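FOR IMMEDIATE RELEASE — December

Brestness opens processor bench for old desktops and workstations in Prerkville

Computers that would have gone to scrap get a tested chip and a second life

PRERKVILLE — Brestness, the computer refurbishing shop on the Montes side of town, has opened a bench just for processors. Pulling them, sorting them, seating them in boards that still have years left. Work started this month. Towers are already coming through.

The shop took in 2856 desktops and workstations over the past year. Plenty arrived complete except for one part, and too often that part was the CPU. Until now those machines were stacked up and stripped for power supplies and drives. The new bench changes the order of things — chip first, then memory, then everything else.

"We had good cases, good boards, good drives sitting on a shelf," said Itzel Salinas, who runs the shop. "And a drawer full of processors across the room. It was silly. Now they meet on one table."
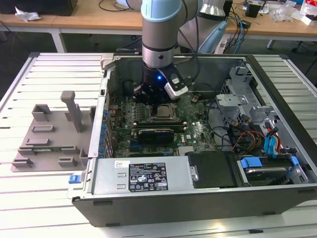 What kinds of computers does the shop accept?
Desktop towers and workstations, any brand, working or dead. No laptops at the bench for now. Drives can stay in, they are wiped before anything else is done.

Each tower goes on its side with the panel off. Drive cables stay plugged in unless they are in the way. The bracket over the socket is opened, the pins or contacts get looked at under a lamp, and only then does a chip come near the board. Anything with a bent contact goes to a seperate shelf for Nicanor Cuevas, the shop's lead technician, to deal with by hand.

"People rush the lever," said Cuevas. "Line up the corner mark, set it down flat, let go. If you have to push, stop. Pick it up and look again."

Loose chips never go straight on the table. They wait in a fitted tray until the socket is ready, heat spreader up.
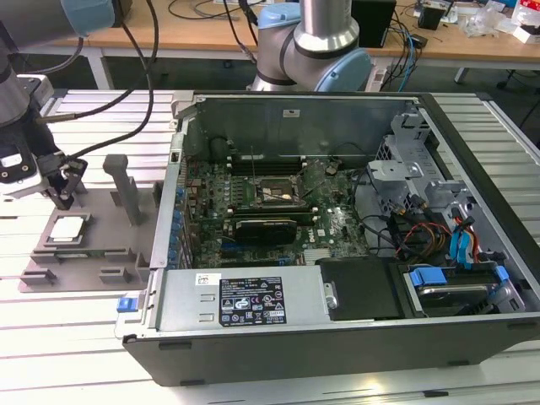
Open Dell tower with an empty socket, and a processor waiting in its tray at left.

The bench takes both ordinary single-chip desktops and bigger workstation boards with more memory slots. The bigger ones are slower to do. Memory has to be matched to the processor and put in the right slots, and the printing on the board is small. Cuevas keeps a sheet taped up for the models seen most often. It is on it's third version.

After seating, the bracket is closed, the lever goes down, fresh thermal paste goes on and the heatsink gets fitted. Then a cold start, a memory check and a long run under load. Machines that fail go back to the start of the line, once. After that they are parts.

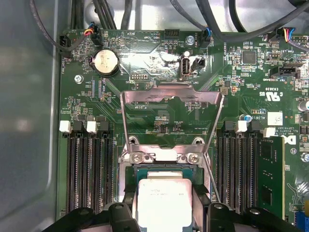
Where the computers go

Finished machines are sold at the Prerkville counter or sent to Balach, the shop's sister store. The first batch of 100 is set aside for the Montes homework rooms, delivery by the end of the month. Every one ships with a power cord and a printed card listing the processor and memory inside. Buyers kept asking, so the card is now standard.

Prices are not changing. A tower with a processor swap costs the same as any other tower of its age.

"Nobody should pay extra for our screwdriver time," said Salinas.

Short bench sessions for the public start after the holidays. 5 places per session, 2 hours, bring your own tower if you have one. Participants will open a socket, seat a processor and close it up again. Tools and paste provided. Sign up at the counter, phone bookings not availble yet.

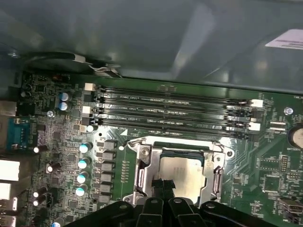 A processor in its socket, just below the memory slots.

Drop-off is at the side door in Prerkville, 9 a.m. to 4 p.m. Please tape any loose screws to the case. Monitors and printers are not accepted at the side door, ask at the counter.

About Brestness
Brestness repairs and resells used desktop computers and workstations from its shop in Prerkville and through the Balach store.

Press contact: Itzel Salinas, Brestness, Prerkville. Interviews mornings only, bench visits by arrangement.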